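Subject: Re: [trerkness-supporters] Keeper situation
Date: Oct 11, 2022

> Does anyone know whether the club means to sign a goalkeeper
> before December, or are we going with the lad from the reserves?
> He let in 24 in pre-season and I'm told two of those were throw-ins.

The short answer is that they've been trying. Zulby turned down our offer for theirs, then sent a very polite email asking if we'd like their third choice, who is retired.

I was at the Flikell match with the other 306 hardy souls and I thought the lad did all right. He's brave, he shouts, and he came for a corner in the second half that I'd have left well alone. His kicking is another matter. One went straight to their winger and another went into the car park – my side of it, naturally. 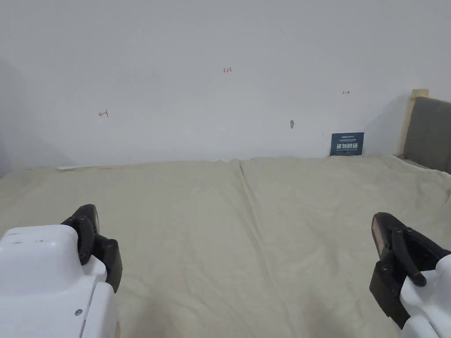
Beige sheet, spread out, with creases.

What worries me more is the defence in front of him. Our centre halves have 67 years between them and turn like a pair of removal vans. Dimitriou's (the new shirt sponsor, for those who missed it) can't fix that with a free kebab for every clean sheet. We've played 13 and so far they've parted with one kebab.

Anyway, I'd stick with him until the cup tie. If we're still in it by then I'll eat my scarf, and probably pay for it as well.

Coach to Zulby leaves from the bottom gate as usual. Please reply to the list if you want a seat, not to me.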